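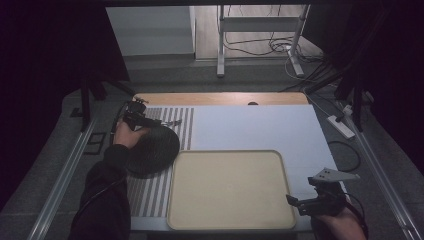

Figure 4.1. Dark gray disc on a striped mat, near the corner of a beige tray.

Contents Chapters Glossary Index Search

Textbooks > Public Landscapes > Part 2 > Chapter 4

Chapter 4
Path Grading and Surface Drainage in Hillside Parks

Hanne Ruotsalainen

4.1 Scope of the chapter

Water does more damage to park paths than foot traffic does. On level ground the damage is slow and usually limited to soft spots and weeds along the margins. On a hillside, water that reaches the path gains speed as it runs along it, carries off the fine material in the surface, and leaves the coarse stone exposed. Visitors then walk on the edge, the edge breaks down, and the path widens.

This chapter covers the layout and grading of unpaved and lightly paved paths on slopes. Retaining walls are treated in Chapter 5. Piped drainage is mentioned only where a path cannot be drained at the surface.

4.2 Terms

The running grade of a path is its slope in the direction of travel. The cross slope is its slope from one side to the other. Both are given as a percentage: the vertical change divided by the horizontal distance, multiplied by 100. A path that drops 2 feet over a horizontal distance of 100 feet has a running grade of 2 percent.

The fall line is the direction water takes down an undisturbed slope. A path laid along the fall line cannot be drained to the side, as neither edge is lower than the other. A path laid along the contour crosses the fall line at a right angle and drains easily, but it gains no height. Most hillside paths lie somewhere between these two positions.

An outsloped path tilts toward the downhill side. An insloped path tilts toward the hill and requires a ditch. A crowned path is highest along its center and sheds water both ways.

4.3 The Zidcombe terraces

The park at Zidcombe is used throughout Part 2. It occupies a steep bank above a river, and its original paths were laid out as a series of long traverses joined by short flights of steps. The upper traverse, known as the Väisänen Walk, was outsloped along its full length and had no ditch. The lower traverse was insloped, with a stone gutter on the uphill side that emptied through culverts under the path.

The two traverses aged differently. On the upper one, leaf litter and displaced gravel built up along the outer edge until they formed a low ridge. Water was held on the path and ran along it to the first flight of steps, where it undercut the bottom risers. On the lower one the surface stayed sound, but the culverts silted up and the gutter overflowed during the March rains.

Repairs on the upper traverse consisted of removing the ridge, restoring the outslope, and adding grade reversals. A grade reversal is a short section in which the path rises before continuing downhill, so that water must leave at the low point. The steps were reset on a new base. On the lower traverse the gutter was kept and the culverts were replaced with open stone channels that can be cleared with a shovel.

4.4 Choosing a cross slope

The choice depends on the soil, the surface material, the steepness of the bank, and how often the edges will be cleaned. A steep cross slope sheds water quickly but is tiring to walk on and difficult for wheelchairs. A shallow one is comfortable but is lost as soon as the surface wears or settles. The designer should check the accessibility rules that apply to the site before fixing either value.

Related chapters
Chapter 3: Reading a Contour Plan
Chapter 5: Low Retaining Walls
Case study: Steps and Landings at Relidbridge
Case study: The Dradine Overlook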